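Narkum cell, student project report
Section 4: House rules, and how well we kept them
2025-10-15

Our brief was to write a one-page code of practice for the two-arm cell and then live under it. The first draft ran to 113 lines. No one read it, including two of its authors. The version taped up by June had 6 rules, and we kept four of them most of the time.

Rule 1 is that hand tools lie flat on the table or stand in the tote before the arms get power. Rule 2 is one operator, one voice — arguing over the stop button counts as two voices. 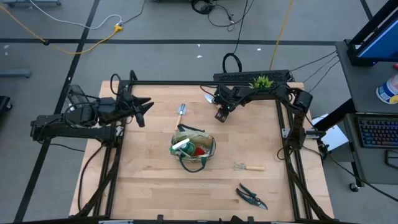
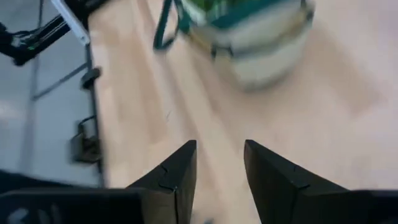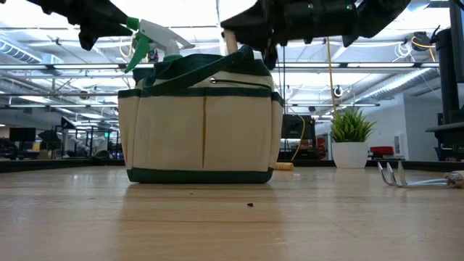
Rule 3, cables off the walkway, was our weakest. The Pavico checklist we borrowed it from assumes you own cable covers. We owned tape and good intentions.

Rule 4 asks for a log entry after every stop. We logged 129, and more than half say "checked, fine," which would not get past any auditor. The Ivard team uses a fixed menu of causes and we should have copied it sooner.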